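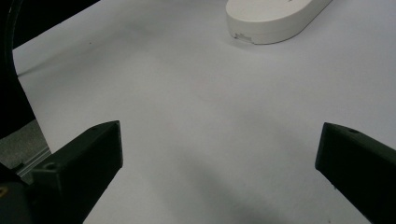
Zureo opens free desk-tidying workshops for home offices in Arnbridge

March
By the Zureo press desk

Print this page
E-mail this page

ARNBRIDGE — Zureo, the home storage and organising company, will start a program of free workshops this month for people who work or study at a desk at home. The workshops are called Clear Surface, and they take place at the Lindholm Building in the centre of Arnbridge.

The idea of the program is simple. Many people have a good desk but they can use only a small part of it, as the rest is covered by chargers, adapters, small speakers, cables and other devices which have no fixed place. In the workshop, participants learn to empty the desk completely, to clean the surface, and to put back only the things they use every day.

Before planning the program, Zureo asked 608 households in Arnbridge and the nearby villages about their desks. Of these, 331 answered that they own at least one small electronic device for which they can no longer find the right cable. Many of them also wrote that they keep old cables in a drawer for years, in case one of them will be needed.

"We were not surprised by the drawer, we have the same drawer in our own office," said a spokesperson for Zureo. "What surprised us was how much people wish to have a plain, light-coloured surface in front of them, with nothing on it except the work of that day."

Each workshop lasts two hours and is held in a small group of 17 people. Participants are asked to bring one box with the devices and cables from their own desk. During the first hour, every device is put on a white surface, one at a time, and its port is checked and matched with a cable. The pair then receives a label in the same colour. Devices without a cable go to a separate tray, and staff will help to find out which type is needed.

The second hour is for the desk itself. Staff show how to clean matte plastic casings with a soft cloth, how to remove dust from small openings without damage, and how to lead cables along the back edge of a table. Participants can try different trays and drawer inserts from the Fuvatero range, but there is no obligation to buy anything.

The Lindholm Building dates from 1852 and was for a long time a paper warehouse. Zureo has rented the ground floor, where the workshop room has large tables and good daylight in the morning. There is a ramp at the side entrance, and tea and coffee are served in the break.

Cables and devices that participants do not want any more can be left at the end of the workshop. They will be sorted and taken to the Arnbridge recycling depot. Please note that loose batteries, printers and computer monitors cannot be accepted.

Morning workshops begin at 9:30 a.m. and evening workshops at 6 p.m. Places are free of charge, but it is necessary to register in advance at the Zureo shop in Arnbridge or at the front desk of the Lindholm Building. Children from the age of ten are welcome together with an adult.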